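Print this page | E-mail this thread to a friend

Making your own tonic syrup vs. just buying the stuff

pellgrove
So my sister gave up drinking in February and I said I'd do it with her for moral support, and now I've got way too many opinions on fizzy drinks. I've been buying Jando tonic by the case and it's costing me a stupid amount of money, plus it's so sweet my teeth hurt. A guy at work swears by making your own syrup from cinchona bark and topping it up with soda water. Has anyone here really done it and stuck with it? I don't want another hobby where I buy a bunch of equipment and then it lives in the garage next to the pasta roller.

I'm mostly after something bitter, not too sweet, that I can sip for an hour in the evening without feeling like I'm drinking a kid's birthday party.

Tallow_and_Rye
Don't do it. I made two batches and both tasted like a wet fence. I had brown sludge in the bottom of every glass and I stained a good dish towel. Buy a drier tonic and be happy. Astberg has one with hardly any sugar and it's fine.

mamabirch
Oh no, I completely disagree! I've been making mine for years and I love it. The trick is you use cut bark and NOT the powder. The powder never strains out, I don't care what kind of filter you've got (I've tried coffee filters, cheesecloth, an old pillowcase, the works). With the cut bark you just pour it through a regular sieve and you're done.

One serious thing though, please go easy. Quinine isn't something to play around with. Too much of it will make your ears ring and your head pound, and there are people who shouldn't have it at all. If you're pregnant, or on heart meds or blood thinners, ask your pharmacist first. I follow a tested recipe and never, ever "bump it up a little."

pellgrove
OK the ear ringing thing is a little scary, I won't lie. Is there a way to get bitter without the bark?

Minoru Miyazaki
Gentian root. A small pinch goes a very long way, so start with less than you think. I steep mine with orange peel, a strip of grapefruit peel and a few cardamom pods, and I don't use any cinchona. It isn't tonic, strictly speaking, but it scratches the same itch, and I'd put it up against anything in a store.

I keep mine fairly plain. Sugar, water, citric acid, peels, gentian. Bring it to a simmer, turn it off, put the lid on and go do something else for 30 minutes. Strain, cool, into the fridge. Everything I own for this fits on one shelf.

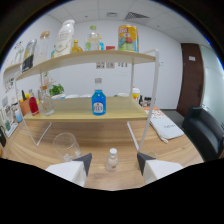 The part people skip is the acid. Lemon juice alone goes flat and kind of cooked-tasting after a few days. Citric acid stays sharp, and you can find it with the canning supplies at most grocery stores. If you want to get fancy, do mostly citric with a little tartaric. I did that for a while and then stopped bothering.

Tallow_and_Rye
So it's bitter orange soda.

Minoru Miyazaki
Yes. Bitter orange soda is delicious.

quillback13
I'm with Tallow on the bark and with Minoru on the gentian, but you're all ignoring the bubbles. The syrup is maybe a quarter of what's in your glass. If your soda's half dead by the time it gets there, it doesn't matter what you simmered on the stove. Chill everything. Chill the glass, chill the syrup, chill the soda, and pour the soda down the side, then one gentle stir and leave it alone. I see people going at it with a spoon like they're beating eggs.

mamabirch
Guilty of the spoon thing lol

Emiko Morikawa
Hi, long time reader, don't post much. I used to manage the bar at a little place called Hattori, and we had a bitter soda on the menu the whole time I was there. I want to stick up for using less syrup. Most home recipes tell you one part syrup to three parts soda, and for me that's still way too sweet. We went one to five. People coming over from regular tonic would make a face at the first sip and then order another.

Also, salt! A tiny pinch in the syrup, not enough to taste. It rounds off the back end of the gentian, which can get kind of aspirin-y otherwise.

For soda we went back and forth between a siphon and cans for ages. The siphon looks great and guests like it, but on a busy night it's one more thing to recharge, and the fizz was all over the place depending on who filled it. I wound up on cans and never went back.

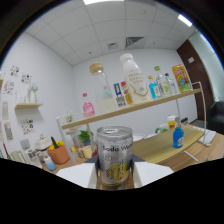 Small ones are better than the big bottles if it's just you. A big bottle is lovely for the first drink, OK for the second, and by the next evening you may as well water the plants with it. I know it's more packaging. I rinse and recycle and try not to feel too bad.

quillback13
THANK YOU. Somebody else who cares about the bubbles.

Tallow_and_Rye
I have a Zeven countertop carbonator and it beats any can. You control the fizz, no hauling cases up the stairs. Can people are just throwing money away.

Emiko Morikawa
I've never used a Zeven so I can't argue with you there! My only beef with home carbonators is that people use warm tap water and then wonder why it's weak. Cold water holds the gas much better.

Tallow_and_Rye
Well sure, it lives in the fridge. I'm not an animal.

pellgrove
This is all super helpful, thank you. I picked up gentian and citric acid yesterday and did a half batch. Used Minoru's method with Emiko's pinch of salt. First try was SO bitter my sister put hers down and left the room, so I guess my pinch was more of a grab. I cut it with plain sugar syrup and it's pretty great now. I'm at one to four with the soda and working my way up.

How long does it keep? I've got it in an old jam jar.

Minoru Miyazaki
I give it two weeks in the fridge, in a clean jar. If it goes cloudy or smells yeasty, dump it. Don't taste it to check.

And take the peels out! Leave them in and it gets harsher every day.

mamabirch
You can freeze it in ice cube trays too. One cube, top with soda, done. My husband mistook a tray of them for regular ice once and put three in his water, which he still brings up.

Tallow_and_Rye
Fine. Somebody tell me how much gentian for a quart. I'm not saying I'm making it.

Last updated: 9th April
Views: 3,801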